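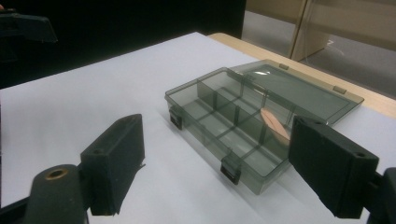 How many examples should be recorded before a task is sent for training?

Each task needs 60 accepted examples from every operator assigned to it. Rejected recordings do not count towards this number and must be replaced.

Section 6: Recording examples with the Gatico hand tool

6.1 Purpose

This section sets out how operators at the Wandham site are to record examples of sorting and placing tasks. The recordings are used by the Dravosura learning system, which copies the movements of the operator's hand from the camera and position data stored by the tool. Operators should have completed Section 5 (Charging and calibration) before continuing.

6.2 Preparing the table

1. Cover the working area with the white sheet and smooth out any folds.
2. Place the organiser box on the sheet with its lid fully open and laid back. The lid must stay open for the whole recording.
3. Turn the box to the angle given on the task card. The angle changes from one set to the next and must not be corrected to suit the operator.
4. Place the wooden stick in its starting position, as given on the task card.
5. Remove pens, cups and personal items from the sheet.

Note: The box is made of tinted plastic and may show reflections from overhead lights. Small reflections are acceptable. If a bright patch hides a whole compartment when viewed on the monitor, move the table lamp and check again.

6.3 Recording an example

1. Hold the tool with both fingers open and within view of the camera.
2. Press the record button once and wait for the short tone.
3. Move towards the box at an even pace. Do not pause above it to adjust your grip on the handle.
4. Lower the fingers on either side of the stick and close them until it is held.
5. Lift the stick clear of the dividers before moving sideways.
6. Place it in the compartment named on the task card and open the fingers fully.
7. Withdraw the tool and press the record button again. Two short tones confirm that the file has been saved.

A complete example should last no longer than 18 seconds. Longer recordings are marked for review automatically.

CAUTION: Do not press the fingers against the walls of the box. The dividers can crack, and repeated contact will put the fingers out of line. If the fingers no longer meet evenly, stop work and repeat the calibration in Section 5.

CAUTION: Keep your free hand away from the fingers while they are closing.

6.4 Failed attempts

If the stick is dropped inside the box, the operator may pick it up again and continue. The recording is then to be labelled "recovered". Recovered examples are accepted and are useful to the system, but should not be produced on purpose.

If the stick falls outside the box, or if the box moves noticeably on the sheet, end the recording and label it "rejected". Do not delete the file. Rejected files are removed centrally after they have been checked.

6.5 Varying the examples

The starting position must be changed after every six recordings. Follow the order printed on the task card, even where two positions look much alike. Operators should approach the box from the left and from the right in turn.

6.6 Storage and transfer

The tool holds nearly 2,000 recordings. Files should nevertheless be transferred at the end of each session, as follows.

1. Place the tool in its dock and wait for the green light.
2. Open Srour on the station computer and select "Transfer session".
3. Enter the task number and your operator code.
4. Check that the number of files shown matches the number on your record sheet.
5. Select "Confirm". Leave the tool in the dock until the light stops flashing.

Note: If the two numbers differ, do not confirm the transfer. Write both numbers on the record sheet and report the matter to the station supervisor.

Transfers begun after 5.30 pm are held in the queue and processed the following morning. Section 7 describes how transferred recordings are reviewed and labelled.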